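Missing man appeals — does local coverage do any good?
Local News and Crime board

pirnus_road
The Ferraro Courier has run another page on Ottavio Palumbo, missing since July. Same photo, same quote from his sister. I can't see what's new in it.
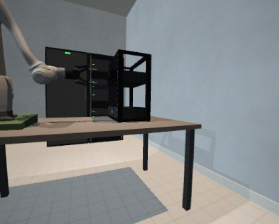
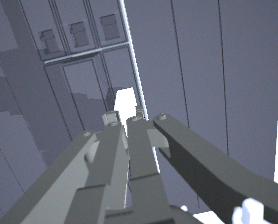
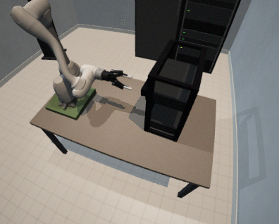
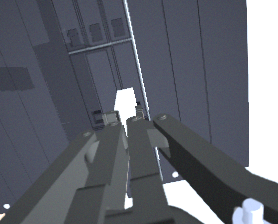 Ferraro Courier, issue 863, page 13

woseten_ann
What's new is the reward. It's gone up to 1000. Carmela Barbieri says so in the fourth paragraph.

pirnus_road
I read it. Who is holding the money, and who decides if it's paid? The paper didn't ask.

tallboy60
Bit harsh. She's his sister and she wants him found. You don't cross-examine someone in that position.

pirnus_road
I'm not blaming her. I'm blaming the reporter. "Last seen near Mornura" covers miles of road. What time? Which way was he walking?

woseten_ann
Police may have asked them to keep that back.

pirnus_road
Then print that they did. I doubt anyone rang them.

gatepost
My aunt lives on the Mornura side. Officers knocked at her door in the first week and she's had no visit since. So I'm with pirnus on the police, less so on the paper. Without it there'd be nothing at all.

tallboy60
They searched 60 sheds and outbuildings. That was in the last piece.

gatepost
According to whom? Hers has a padlock on it and it wasn't opened.

woseten_ann
Did she tell them that?

gatepost
She's ringing them in the morning. Will post if they call her back.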